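Staying Safe Around Robot Arms
A Young Reader's Guide from the Ruvmont Center for Science Learning

Robots that share a room with people must follow rules, and so must the people. Some of these rules are printed in standards. A standard is a written agreement about how a job should be done or how a machine should be built. Experts from many countries meet to write standards, and they update them as machines change.

Other rules belong to one workplace. At the Ruvmont robot room, the rules were written by Tsehay Alemneh and Tarek Rizk. They fill 3 pages, and every person who works there must read and sign them.

Rule 1. Prepare the table first.

The worker sets out the things the robot will need and puts them where the arms can reach. Power cords are kept out of the path of the arms. The worker then checks that each container stands flat and will not tip. 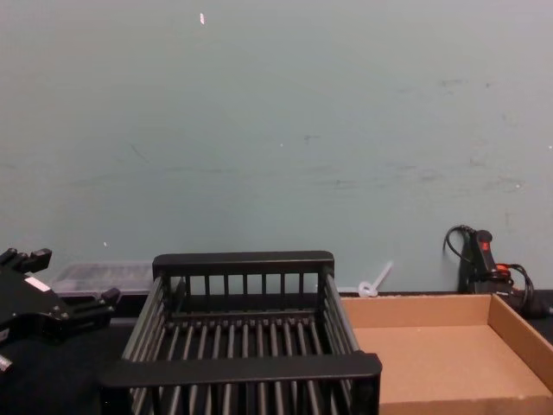
When the table is ready, the worker says "clear" in a loud voice. Everyone else in the room must answer before the arms are switched on. A nod does not count, for the worker may be looking at the table and miss it.

Rule 2. Know the robot's space.

The area a robot arm can reach is called its work space. It is often larger than it looks. An arm that is folded up can stretch a long way, and it can swing to the side as well as forward. In the Ruvmont room, a yellow line on the floor shows where visitors must stop. Workers may cross the line only when the arms are switched off.

Robots may use cameras to find objects. A camera near the gripper sees the table from a different angle than a person does, so workers look at the camera's picture before they begin. They make sure that nothing important is hidden.
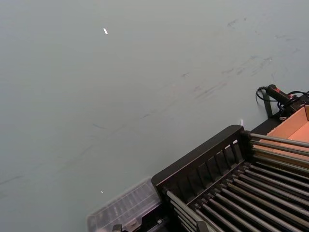
The rack and the open cardboard box, seen from a camera on the robot.

Rule 3. Start slowly.

A new task is always tried at low speed. Speed matters because a fast arm pushes harder when it bumps into something, and it takes longer to stop. One worker watches the arms and keeps a hand near the emergency stop button. That worker has no other job during the test.

Grip matters too. A gripper must hold an object firmly enough to keep it from falling, but too much force could crush it. Workers begin with a light grip and raise it a little at a time.

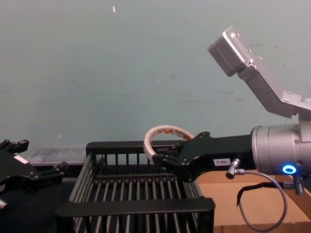 If an object is dropped, it stays where it fell until the arms have been switched off. Reaching in to catch it is never allowed, even when the arms seem to be still. A robot that is not moving may only be waiting for its next command.

Rule 4. Write it down.

Each test is recorded in the room's log, including the ones that went wrong. Yanling Tang, who keeps the log, has filed about 2,000 entries. Safety checks are repeated after every 500 tests.

Words to Know

Emergency stop: a button that makes a machine stop at once.
Gripper: the part of a robot arm that holds things.
Standard: a written agreement about how something should be made or done.
Work space: all the places a robot arm can reach.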